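Stulville Toy Library – winter news
November 21, 2012

Quick one this time, the printer wants it by tonight and I still have the raffle to sort. So. The move.

We are out of the old rooms on Jekell Street by the end of the month and into the Tian Building, ground floor, door on the parking lot side. Not the front door. The front door is the dentist. Last day for borrowing at Jekell is the 29th, then we're shut for 9 days while everything gets boxed and shelved again. Anything due back in that gap rolls over to our first open morning in December, no late fee, no need to call.

New hours go up on the door once the lease people confirm the heating times. Probably the same mornings as now, plus one late afternoon for folks who work. Parking is free for 90 minutes, after that they do ticket, be warned.

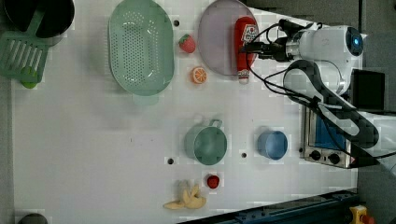 Do I have to sign up again after the move?
Your card carries over just as it is, same number, same renewal date. Only come see us if your address or phone has changed.

Dues next. We've held at the old rate for a long while but rent at Tian is higher and there's no way around it. Family membership will be $192 for the year starting in December. Renew at Jekell before we close and you pay the old price, $169, even if your card has months left on it – we just add the year to the end. Cash or check. The card reader is still broken, sorry, new one is orderd.

Grandparents can share a family card. Home daycares can too, but please tell us so we can bump up your borrowing limit.

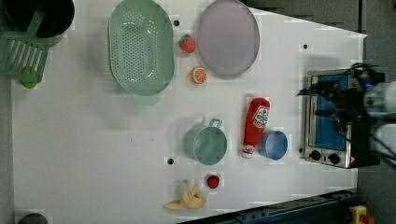
Missing pieces. This is the big headache before a move and we'd love to have sets complete before they go in boxes, so please check under couches, car seats, the bottom of the diaper bag. The puzzles are worst, then the train track, then the kitchen things. Small stuff is what strays – a play lime like the little green one by the slotted spatula is just the sort of thing that rolls under a fridge and stays there til spring. Drop strays in the tin by the desk, no questions, no fines. If you have a piece and no clue what it's from, bring it anyway and we'll match it up.

Packing help wanted, mornings only, strong arms and marker pens. Boxes are coming from Jurnuna Movers, who are giving us a break on the van too, so thank you to them. Coffee provided. Kids welcome but expect them to unpack what you just packd.

Raffle tickets at the desk until we close. Bring back your bags please, we're down to the last few.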